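Visit to the Sorkham Manipulation Laboratory

Members of the Okard regional network visited the laboratory in January to review its work on clearing a table after a meal. The method, known as Seladance, trains one policy on the views from the head and the wrists together.

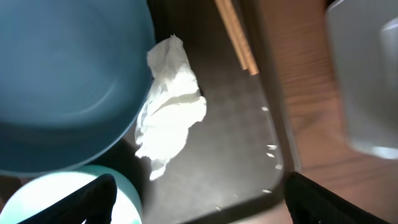 Wrist view: tissue and dark gray tray at close range.

The hosts explained that the policy divides a long task into short stages and selects the next stage from the current views. It was trained on 605 demonstrations.

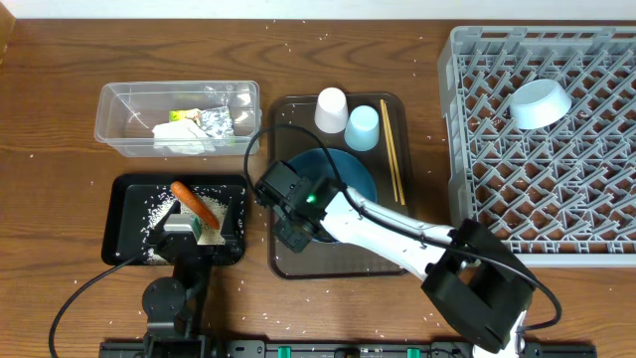 L. Rweyemamu, Visit Rapporteur

Dishes are to go to the rack and waste to the clear container. Loose rice is treated as a separate stage, and the group spent most of the morning on it. 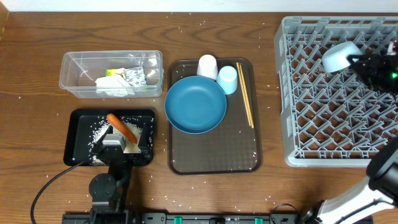 Earlier versions of the method often returned to a stage already completed. The laboratory now keeps a short record of finished stages, and reported 2 such repeats in its latest series.

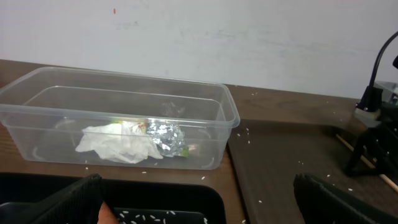
Visitors asked whether the wrist views justify their computing cost. The staff replied that removing them chiefly affected the handling of soft items such as napkins. A written comparison will be sent to member institutions, and questions may be submitted through the Okard office until 3 p.m. on the closing date.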